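Testing dashcams at the workbench and on the road

I've had the Clata and the Bruner on my bench since February, trying to decide which one stays in the car, and I've picked up a few tricks along the way. Yesenia Maldonado lent me her Hastance controller as well, so both cameras could start and stop on one button (lovely thing, I want my own!).

Start with the glass

Clean the windscreen inside and out before you compare anything. I use a drop of washing-up liquid in warm water and an old cotton tea towel, then buff it dry.

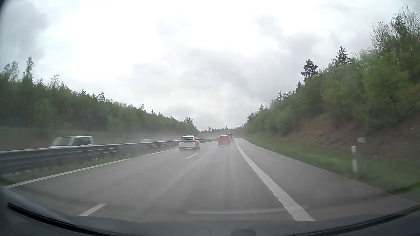
Reflections are the next thing to sort out, and a matt black cloth on the dashboard is the cheapest cure I know. Drive with it and without it, then look low down in the picture. A pale line like the one lying across the bottom of the road here is easy to miss on a small screen. Spray is a good test too – see how soft the red car's outline has gone – so try both cameras on the same stretch.

Raindrops don't have to ruin a comparison. Check the middle first, then the sides, where smears can blur a sign or a signal.

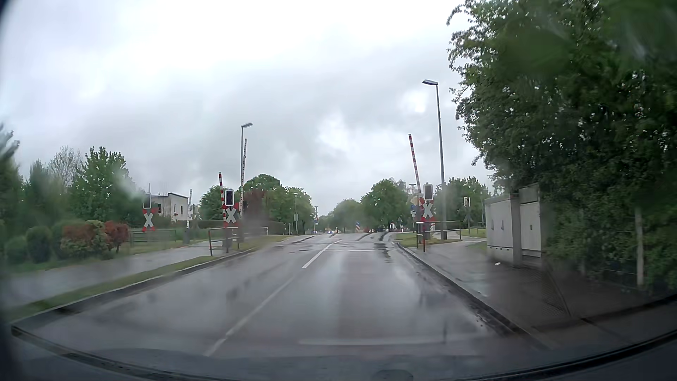 Settings and fixings

Leave exposure on automatic for the first run, and write the settings on masking tape stuck to each camera. I fill a card with 200 clips, then pick 3 from each camera to look at properly. My Valdovinos clamp holds either one, so the height stays the same.

For sharpness, pause on a big road sign and read the smallest word you can.
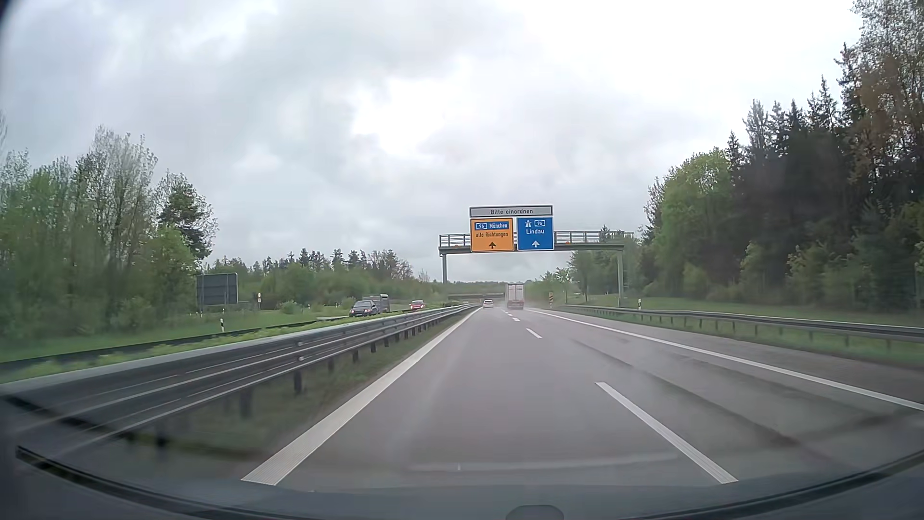 “Bitte einordnen” on the top panel, Lindau on the blue one.

Clip 2878 is my favourite for checking lettering, and I've saved it under both camera names. Still leaning towards the Bruner, but the Clata has the better bracket.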